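Workshop notebook, Winside
8/6/21
4 min read · 5 comments · 2 shares

Picking up where I left off with the glue tests, and with apologies to anyone who has to read my notes from the last session, which I wrote standing up and can barely make out myself.

The hide glue first. I soaked the granules overnight in cold water and warmed them slowly this morning in the little double pot, and for once I didn't rush it. It came off the brush in a thin, steady string, which is how I like it. I sized the end grain on all the Clustitz offcuts, let that go tacky, then put on a second coat and rubbed the joints together by hand. No clamps on this batch. I know there are people in the shop who can't watch a rubbed joint being made without reaching for a clamp, and I love you all, but please leave them alone until I say so.

The Triteo boards got the liquid glue from the bottle, same coverage as near as I can manage, and those did go in clamps. I used up to 34 turns of the small handscrews before I lost patience and switched to the bar clamps. (Note to self: the long one still slips. It needs a new pad, and it has needed a new pad since I started this notebook.)

Something I keep meaning to write down about the Dhillon fiddle back: the old seam was never bad glue. I had it apart with warm water and a palette knife in one sitting, and the edges were hollow in the middle, so all the strength was at the two ends. Somebody planed it in a hurry a very long time ago. I feel for them — it's a long edge and the light is never where you want it. I've now shot both edges again on the board, a few strokes at a time, holding them up against the window until I couldn't see daylight anywhere along the seam. I then took one more stroke that I shouldn't have, and had to start over on the bass side. Lesson learned, again.
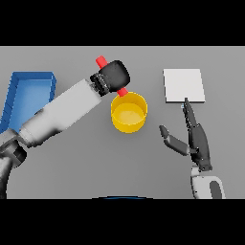
Would it not be easier to leave the seam a hair hollow on purpose and let the clamps pull it in? I was taught that way for table tops and never had one open up on me. A sprung joint keeps the ends tight when the boards dry out, and the ends are always where trouble starts.

Fair point, and I did think it over through most of lunch. For a table top, yes, I'd do the same, and I have. A fiddle back is so thin by the time it's carved that I don't want any spring locked up in it, and on this one the arching goes right down through the place where the stress would be. So I'm staying with a flat seam and a rubbed joint for the Dhillon job. If it opens up, you may write "told you" in the margin here, in ink.

Other odds and ends from today. The glue pot was running hot after lunch, and I had to add a splash of water twice. I tossed the last of that batch when it began to smell, which was probably overcautious, but the stuff is cheap and the backs are not. I also ran a scraper over sample 937 to see whether the squeeze-out would come away clean. It did on the hide glue side. On the bottle side it dragged and pulled up a few fibers, so next time I'll get at it sooner, while it's still rubbery. 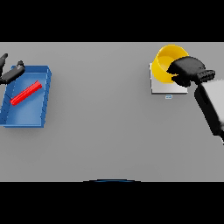
The linings want sorting before anybody bends any more of them. We have willow and spruce all mixed up in one bundle, and in poor light I've picked up the wrong one more often than I care to admit. I'd like each kind to have a home of its own on the bench, something shallow you can reach into without looking, and a blue tray with low walls like that one would suit me very well. Willow in one, spruce in another, and the short ends in a jar for making cleats. The bending iron can stay where it is.

Still to do: knock the rubbed joints apart with the mallet once they've had their full rest, and look at whether the wood broke or the glue did. Same for the Triteo pieces. Write the result on the wood itself in pencil, please, and copy it in here afterward. Order more granules. Fix the pad on the long clamp!

Recent entries
Scraper burrs, and why mine keep folding over
Bending willow without scorching it
Notes on the Clustitz offcuts
August cleanup list for the Winside shop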